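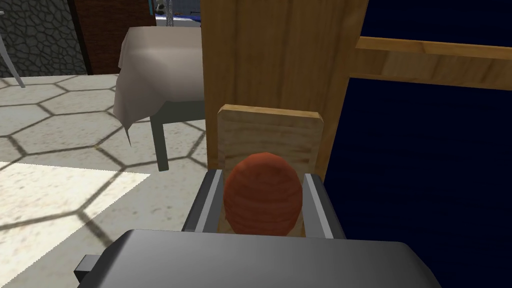

Gripper holding a reddish-orange object between its two fingers, simulated room.

Home | Standards | Training | FAQ | Contact

Sestden Gripping Rules: FAQ

Do the rules cover simulated runs?
Yes. Simulated and physical runs follow the same rules, and both get logged.

Where should the object sit?
Centered between the fingers. If it's off to one side, open up and grip again before you lift.

How many failed grips are allowed?
Two. After that, stop the run and write it up — rule 52 has the wording.

Who approves an exception?
Laurinda Nogueira at the Wolton site. Send her the run number first.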